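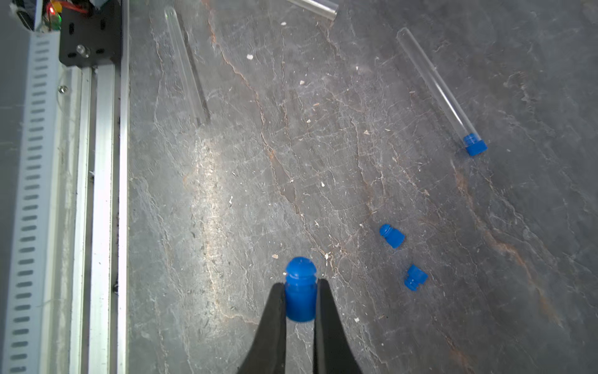 The well at Dretside had been out of use for six years before anyone thought to send a sample away. When the result came back, the owner of the property, a retired bus mechanic, read it twice and then called the lab to ask what coliform meant.

The person who picked up the phone has been running the water testing counter at Plindeo for most of her working life. She takes calls like that one every day. She agreed to talk to us about private wells on the condition that we leave her name out of it, and we met in the break room after the last courier pickup.

"People think clear water is clean water," she said. "I get it. You hold up a glass and it looks fine. But the things we test for, you mostly can't see them, and a lot of them you can't taste."

Homes on town water get it tested by the utility. Homes on a well are on their own. She said the bulk of her customers come in for one of two reasons: they are selling a house, or someone in the family has been sick.

"I'd like to see them once a year when nothing is wrong," she said. "Spring is good, after the snowmelt. That's when surface water gets into places it shouldn't."

The most common mistake happens at the kitchen sink. Customers fill the bottle through an aerator screen, or they rinse the bottle first. The bacteria bottles come sterile, with a pinch of powder in the bottom that takes care of any chlorine. Rinse it out and the sample is no good.

"I had a man bring me his in a pickle jar," she said. "Very clean jar. He was proud of it. I had to send him home with a kit."

She also asks people not to leave samples in a hot car. For bacteria, the lab wants the bottle kept cold and on the counter the same day if possible. The road down from Ambaye is slow in winter, and she has stayed late for people coming from there.

We asked what she tells a customer whose result is bad.

"First I tell them to stop drinking it, or boil it if it's bacteria. Don't boil it for nitrate, that only makes it stronger. Then I ask about the well cap." A cracked or loose cap lets in insects and runoff, she said, and replacing one costs far less than drilling. After that comes shock chlorination, and then another test -- the step people skip.

"They smell the bleach and figure the job is done. You have to flush it, wait, and test again. I've had wells that took 4 rounds."

Old wells are a separate problem. Around Zatovham many were dug by hand and lined with stone, and they are shallow. She does not tell owners to give them up, but she does tell them to look into a treatment system.

The Dretside well passed on its second try. The owner mailed her a card.

READER COMMENTS

wellwater_dad
We paid 300 for the full panel when we bought our place. Worth it. Manganese was high and the seller had no idea.

Marshroad
Does anyone know if they take samples over the holidays? Nothing posted on the door.

tincup88
Can confirm about the aerator. I had to redo mine.

gardenia_p
My mother's well is one of the stone ones. She is 84 and says it never hurt her. I'm sending her this anyway.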